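# Fekico Gaklow Brake Pads - Track Compound

Every pad maker says its compound "bites from cold and never fades." We sell eleven brands of brake pad at Tapley, and the boxes all say much the same. So read this page as notes from a shop that has to take the returns.

The Gaklow is a front-axle pad for light race cars and track day hatchbacks. Part number 902. It's sold in sets of four, with shims and without wear sensors. The box claims a wide working temperature range. We don't print the figures, as we haven't seen the test they came from.
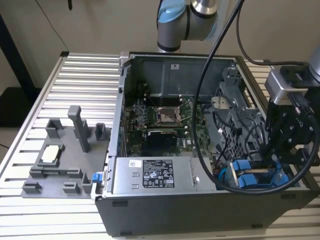

What we do have is a season of use. Ladi Onyeka ran three sets in his club car at Trarnedbridge and kept a log. His best set covered 147 laps before the backing plates got too close for comfort. The worst set lasted well short of that, on the same car, and he still can't say why.

## What we'd question

- **"No bedding in needed."** Do it anyway. Ladi makes 10 firm stops from speed, then lets them cool on a slow lap.
- **"Kind to discs."** Kinder than the old compound, maybe. He still replaced his in November.
- **"Quiet on the road."** They squeal. Bukola Adeyemi drove a set home from the circuit and had the next customer's pads in her car by Tuesday.

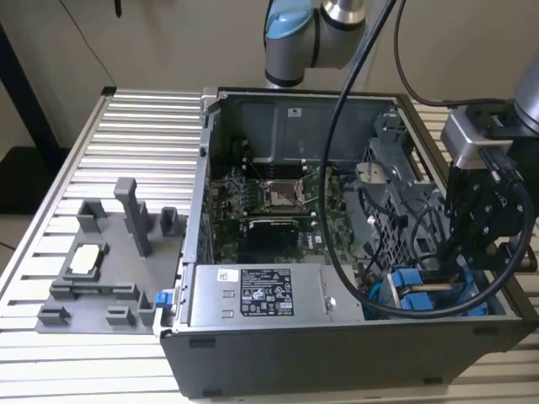 **Can I use them on a car I also drive to work?**

We'd advise against it. They carry no road approval, and the first stop on a cold morning is longer than you want in traffic.

## Fit and stock

They fit the common four-piston race caliper. Measure your old pad before ordering - the maker's fitment list has two errors that we know of, and we reported both last spring. 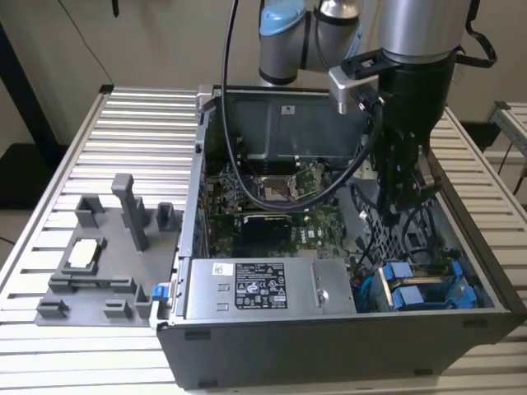

Fekico says it has sold 3,337 sets. That may well be so, but it tells you nothing about how many buyers came back for a second one. Ours mostly did, though a few went back to their old brand and told us so at length.

Unused sets can be returned in the sealed box. Once they've been on a car, they're yours.

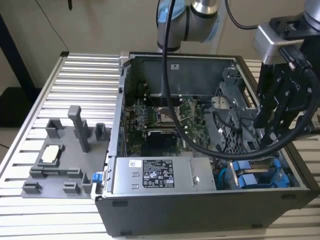
## Also worth a look

Fresh fluid. If your pedal goes long after five laps, check that before you blame the pads.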